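The Tower Under the Stairs

Every household has one. Ours spent nine years beneath the stairs behind the ironing board, guarding a decade of tax returns and, I was fairly sure, a half-finished novel by my mother-in-law, Stanisława Piątek. She raised the matter of the novel in April, at dinner, in front of guests. By dessert I had promised to have the old computer open by the weekend.

Readers of this newsletter will know that the Bralico Repair Club is where such promises go to be kept, or at least to be shared among more people. Wojciech Krajewska met me at the door, looked at the tower in my arms, and asked if I had brought the screws. I had brought some of the screws.

The first lesson of an old desktop is that you lay it on its side. I had always worked on mine standing up, reaching in like a vet delivering a calf, and I have the knuckles to show for it. On its side with the panel off, the whole thing becomes almost civilized. You can see where the power supply sits, follow the orange, red and yellow wires until they bunch up in the drive cage, and form an opinion about whoever routed them. (It was me.)

The second lesson is to give every part a place before you take it out. Leena Nurmi is strict on this. My method at home is to put small things in a coffee mug and then, later, drink from the mug. Leena prefers a tray with a spot for each piece, so the hard disk stands in one slot and the expansion card in another, and you can tell at a glance what's still to go back in. 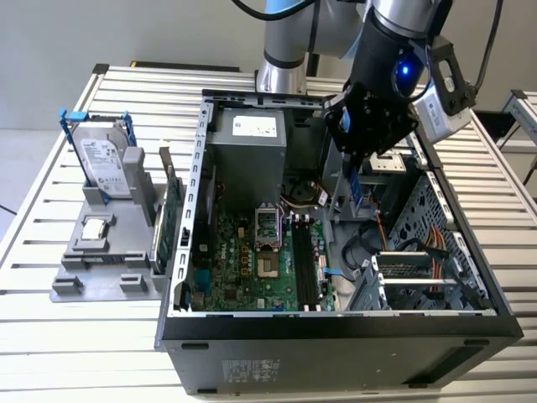

What to keep, and what to let go

Drives first. Many older towers have plastic rails, often blue, that clip to the sides of the disk and let it slide into the cage. Keep the rails with the drive. I have met people with 2,000 songs on a disk and no way to mount it, and they aren't cheerful company.

Memory comes next. Push the little clips at the ends of the slot and the stick pops up as if it had been waiting to be asked. Two sticks go in one envelope. Write on the envelope before you put anything in it, unless you enjoy embossing.

If the processor is out, close the metal bracket over the empty socket and keep fingers away from the contacts. Teodor Sadowski once sneezed into one and still brings it up.

The power supply stays shut. It can hold a charge after it's unplugged, and the club has no interest in finding out how much. Ours goes to the recycler in one piece, along with any cables that don't fit anything you own. You do not need 10 of them. I kept 10 of them.

As for the novel, it runs to two chapters. Stanisława says the second one needs work.

Next open bench: 14th June. Bring your own screws.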